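Dradwood rolling out the Huno arms, anyone else on this
Forum: Cleaning & Facilities > Work, Pay and Rosters

wetfloorsign
July 1, 2021
Quick one before shift. Dradwood does the house resets for us at the Altevport end, floors and pickup mainly, and we've been told the Huno units go on every crew by December. Two of us per site now, was four. The arm does the low stuff, picking bits up off the floor before the machine scrub, and one of us minds it. Pay grade for minding is the same as cleaning. Job title changes to "attendant".
Not having a whinge about the machine as such. My knees are better off. Just want to know what other people got told about hours and if anyone has got anything in writing.

gritty_squeegee
Same at ours but it came through Petkov, they do the install and the training. Training was 2 hours and a laminated card. Hours got cut a month after. Get it in writing NOW, not after the meeting.

old_hoist
Hours were going to get cut anyway. Every contractor round here lost sites last year. Easy to blame the arm.

gritty_squeegee
They literally put it in the email old_hoist. "Efficiencies arising from the Huno units". Not me making it up

lintroller
What does minding one involve? We've only had the demo. The bloke doing the demo stood there with his hands in his pockets the whole time so I assume it's not that

wetfloorsign
lol no. You walk the room first and shift anything it can't deal with. Bags mainly, anything soft and floppy, cords. Then you run it and watch the screen, wrist view and the head view. If it stops you go over and sort it. If it stops and you can't see why you log it and then sort it. The logging is what kills me, 20 minutes at the end of every site typing in what it got stuck on. That used to be when we'd do the skirtings.
And you can't do anything else while it's running, you're meant to be within reach of the stop button. So I'm standing there looking at a bin I could empty in ten seconds.

lintroller
ok that's worse than I thought. Standing still all day wrecks my back more than mopping does

old_hoist
Disagree on this. I've been minding since the first lot and I come home with energy for the first time in years. Standing is fine, get decent boots. You can put your name down for the service course as well and that IS a different grade. Three from our depot did it. People moan about the attendant money and never look at the other thing.

gritty_squeegee
How many places on that course though. Our depot had two and they both went to people who already had a trade

old_hoist
Fair. Still places.

dustpan_west
I do the roster for a smaller mob, so shoot me. From my side: the unit costs us 400 a week on the lease and whoever signed it wants to see that come off labour. So it does. Doesn't matter if the room gets done faster or slower, the number's already in the budget. If you want to argue hours, argue about the prep walk and the logging, ask for those to be rostered as their own line. We did that and got some time back. Nobody upstairs knew the prep walk existed.

wetfloorsign
That's really useful ta. Prep walk isn't on our sheet at all, we just turn up early

gritty_squeegee
Unpaid??

wetfloorsign
...yeah

gritty_squeegee
Mate. No. Write down every one of them from today, start time and finish time, in your own notebook not the app.

lintroller
Seconding the notebook. Also who wears it if the thing scratches a floor? Ours is nearly all polished stone and the client is fussy as. When I do it by hand and there's a mark at least I know if it was me

old_hoist
Petkov covers the unit, Dradwood covers the site. Supposed to. The attendant signs the sheet before and after so photograph the floor before you start, corners too. Pads on the fingers are softish but check them for grit at the start, same as you would a mop head. Bit of sand in there on stone and you'll know about it.

dustpan_west
Our insurer asked for exactly that btw. Before and after, signed.

lintroller
So another job on top. Great

wetfloorsign
Been asked what we look at all day so. Marble in all three. First two are wrist, third is head.

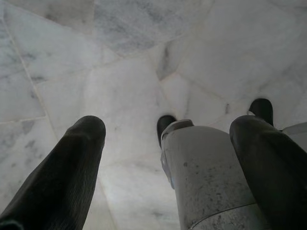
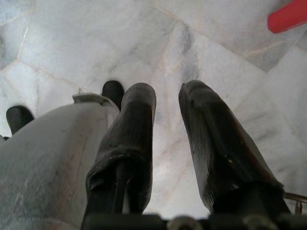
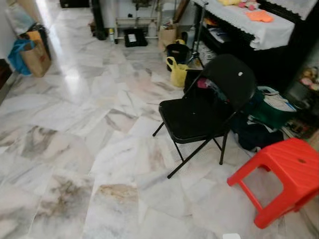 lintroller
Right so the sorting out what goes where is still a person's job, and they're paying for it like it's pushing a button. That's the bit I'd take to the meeting. Forget the arm, talk about the prep. We got told the unit handles 70 percent of the pickup and I'd love to know if whoever worked that out counted the prep walk as the machine's time or ours.

dustpan_west
Machine's. I'd put money on it. Ask how it was measured, they have to have a sheet somewhere.

old_hoist
Ask nicely but. Our lot went in swinging and the depot manager just shut the folder. Went back a fortnight later with the times written down and got half of what we asked for. Still half

gritty_squeegee
Half of paid is a funny thing to celebrate, but ok

wetfloorsign
Ok so list for the meeting — prep walk on the roster, logging on the roster, what grade attendant is, how many course places and who picks. Anyone got the wording you used for the logging line dustpan_west? Can copy it straight in. Gotta run, van's here

dustpan_west
"Unit reporting, end of site, paid at site rate." Keep it that short. Will dig out the prep one tonite and message you.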